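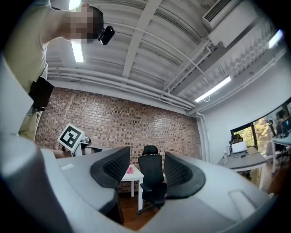 So where do you even start with a room like this? With the floor, I'm told. "Sweep it, then see what's left on the desks."

I'd come to Wondari to talk tidying with the woman who looks after the shared office, and she was chatty before I'd sat down. She loves the brick wall (me too!) and the warm brown floorboards. Cables are another matter. "I bought 115 ties in January and I couldn't find you two of them now."

Her rule for desks is laptops and drinks, everything else in a drawer by five. Do people stick to it? She laughed for quite a while.
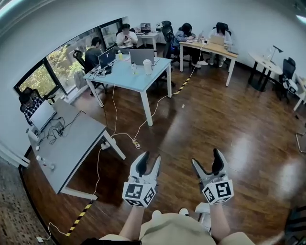

Laptops, bottles and a tangle of black cables on the desks at Wondari.

"The bottles drive me spare," she said. "Take it home, wash it, bring it back!" She's got her eye on a Landeo shelf for them, in grey, if the colour's still going.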